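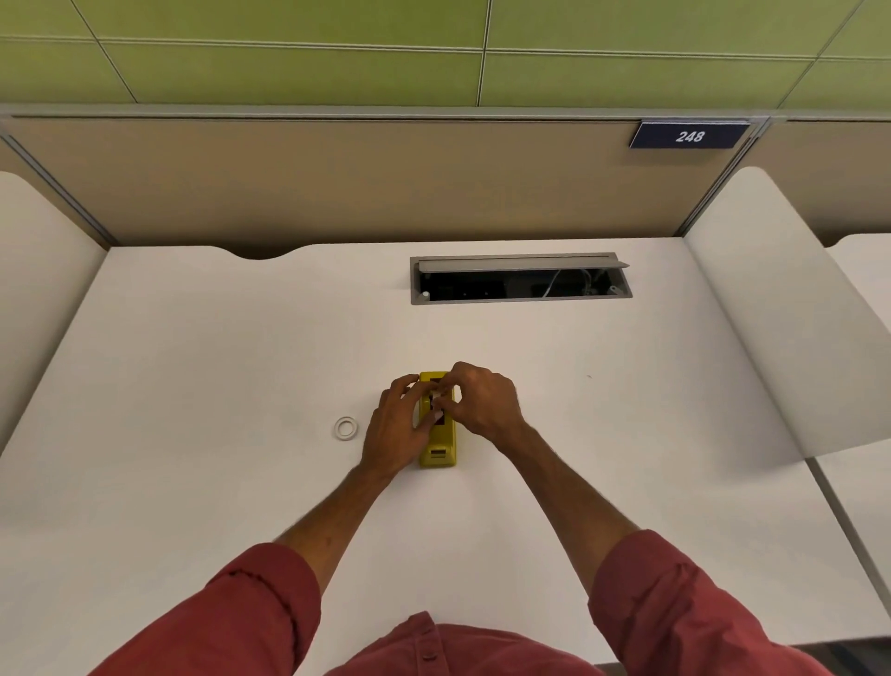

Cutting demos by what the hands touch vs cutting them by the clock. That's the question, and I have a result I don't fully trust, so posting before I write it up. Short version: we took 570 head-camera demos of small two-handed desk jobs, trained the same policy twice, once on fixed-length segments and once on segments cut wherever the set of touched objects changes (script is called Longo, it's in the Bukomeo repo under tools). Touch-cut wins on anything with an insert step. Tape dispenser is the one I keep going back to. Left hand wrapped on the yellow body, right thumb and finger on the little white piece at the top, fingertips right over the dark opening – and the fixed cutter will happily put a boundary in the middle of that. Longo keeps it in one piece. Sounds obvious. But the gap on held-out trials was bigger than I thought it would be and I want people to shoot at it before I get attached.

posted by egrajales

Setup, quick:
- same encoder, same action head, same training budget
- 200 held-out trials per arm, run on the Rurkton bench at our place
- fixed segments = 8 seconds
- touch labels from a hand-object contact detector, not by hand (no pun)
- labels smoothed, anything shorter than a blink gets merged into the neighbor

On pick-and-place there's no difference worth talking about. On lids, inserts, clips, the touch-cut arm finishes more of them and fails earlier when it fails, which I count as good. Will put the table up when I've rerun the seeds.

posted by lbramwell

How many seeds?

posted by egrajales

Two. I know.

posted by lbramwell

Then I'd hold off on "wins". We had a segmentation result at Senine in January that looked great at two seeds and went to mush when we ran more. Same kind of story too, insert tasks up, everything else flat. Was mostly that one of the baseline seeds was a dud.

Also what's the segment length distribution in the touch arm? If your touch segments come out longer on average on the insert tasks then you've just given the policy more context exactly where it helps. That isn't a segmentation result, that's a length result.

posted by mglitis

+1 on length. Easy control – take the touch-cut lengths, shuffle them, cut at those lengths with no regard to contact. If shuffled does as well as Longo you have your answer.

(Mārtiņš Eglītis, I did the contact detector port in that repo, so partly my fault if it's bad.)

posted by egrajales

ok the shuffle control is good, queueing it tonight. Lengths: touch segments are longer on inserts yes. Shorter on pick-and-place. So Lorraine may be right and I don't have anything to say back yet.

Seed thing, fair. Running more.

posted by n_golestani

Different worry. How does the detector do when the fingers cover the thing they're holding? In your dispenser shot the white part is half gone behind the fingertips, and that's the exact moment you need the label to be right. My experience with top-down head views is that contact with the big object gets found fine (hand on yellow body, sure) and contact with the small one flickers. Then you smooth it, and the smoothing is doing the segmentation for you.

Can you post one where the small object is easier to see? And the labels for it?

posted by egrajales

Sure, same desk, same task.

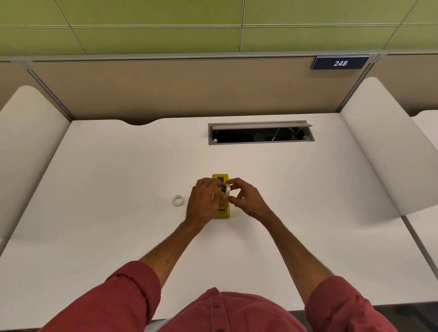

Roll held upright over the dispenser, both hands on it.

Labels on that one: left hand = dispenser + roll, right hand = roll. Which is what I'd write if I did it by eye. Left fingers are over the top of the dispenser and pinching the roll at the same time, so left gets both. The detector gets that right here at full resolution. At the resolution we train on it drops the left-roll contact about half the time I'd want it, no number yet, just scrolling through.

And the other roll, the one lying flat to the left, never gets a touch label in either shot. Good, it shouldn't. Nothing near it.

posted by n_golestani

OK this helps. So in this one the right hand only has roll. In the first one you're calling it "little white piece". Is it the roll or something else in the detector's world?

posted by egrajales

Detector doesn't care, it has no classes, just "object under hand" plus a mask. I wrote "piece" as you can't see enough of it under the fingers in that frame to say more and I didn't want to cheat by looking at the rest of the clip. Mask id is carried by the tracker. If the tracker swaps id then Longo sees a new object and cuts. Which happens. Probably the worst failure we have.

posted by n_golestani

That's my point then. Your cuts are a mix of "touched set changed" and "tracker got confused by fingers". The second kind will be more common on fiddly inserts. Where you say the method shines.

posted by ehsan_najafi

Not sure that kills it though? If confused-tracker cuts were hurting, you'd expect the insert tasks to be worse under touch-cut. They're better. So either the bad cuts are rare or they don't matter much.

posted by n_golestani

Or they act like augmentation. More cuts in different places = policy sees the same motion starting from more points. You can get that from random cut jitter for free, no detector.

posted by ehsan_najafi

Hm. Yeah, that would be annoying. Jitter baseline then.

posted by lbramwell

So we're at: more seeds, shuffled lengths, jitter. I'd do it in that order, seeds first. If the gap closes you can skip the rest.

One more and then I'll go away. The second roll sitting on the desk. Is it always on the left? If it's in the same spot in the whole set the policy can use it as a landmark for where the dispenser is. Same for the desk itself, your two shots have the cable box lid flipped up in both, the notch in the back edge, the 248 sign. That's a very steady background. Would explain strong numbers in both arms, wouldn't explain the gap, but I'd want to know before believing either number.

posted by egrajales

Not always left. It moves between sessions, and some sessions don't have a spare at all. Desks vary too but not as much as I'd like, a lot of the set is carrels with the same white top. Held-out split is by session so no session shows up on both sides. It's NOT by desk. Could redo it by desk, I'd lose a chunk of the test set.

posted by lbramwell

Redo it by desk.

posted by egrajales

lol ok

posted by mglitis

On the id swaps, there's a flag. keep_id_through_occlusion, off by default bc it was slow. With it on, the tracker won't mint a new id while the hand mask overlaps the old object mask. Fixes the fingertip case, breaks regrasps where a person puts one thing down and picks up another of the same color right next to it. White roll swapped for another white roll would be a bad day. For your dispenser clips I'd turn it on and eyeball the ones with a spare close by.

posted by egrajales

Didn't know about that flag. Is it in the readme?

posted by mglitis

No

posted by n_golestani

Would also like to see what happens if you only use the hand that's doing the fine part. Here left is mostly bracing – well, in the second shot it's bracing and pinching, so maybe dispenser is a poor example. But for lids and clips one hand often just holds. If Longo cuts every time the bracing hand shifts its grip you're getting cuts that mean nothing for the task.

posted by egrajales

Tried that early, dropped it. Picking "the fine hand" automatically was worse than using both. People switch. And on the tape task both hands are on the roll so whichever one you throw out you lose something real.

posted by ehsan_najafi

Agree w/ Efraín on this one. Both hands or don't bother. We had a left/right split in our labeling and the annotators fought about it for weeks.

posted by n_golestani

I don't agree but it's not my compute.

posted by egrajales

Update, 22 June 2024. First batch of extra seeds is in, not all of them.

Gap on inserts got smaller. Still there. Pick-and-place still flat. Shuffled lengths lands in between fixed and Longo, closer to Longo than I'd hoped, so Lorraine and Mārtiņš, you were both onto something. Part of what I had was a length effect. What's left over is contact, or tracker noise, or Niloufar's jitter thing. Jitter run starts tonight when the cards free up.

With the occlusion flag on, cuts during the dispenser clips drop a lot and the ones left look sane. Haven't retrained on them yet. One clip where it glued the spare roll and the loaded roll into a single object, as promised.

By-desk split is made, not run.

posted by lbramwell

Good of you to post it with the gap smaller. Put shuffled in the main table please, not the appendix.

posted by egrajales

Main table, yes.

posted by mglitis

Send me the glued clip? Want it for a test case. I'll add the flag to the readme while I'm in there.

posted by egrajales

Sent. Also the config for the jitter run is pushed if anyone wants to check I'm not doing somthing dumb, branch is longo-controls.

posted by n_golestani

Looked. Your jitter range is too small, it can never cross a touch boundary on the short clips. Make it wider or it's not a fair baseline.

posted by egrajales

Fixed, restarting.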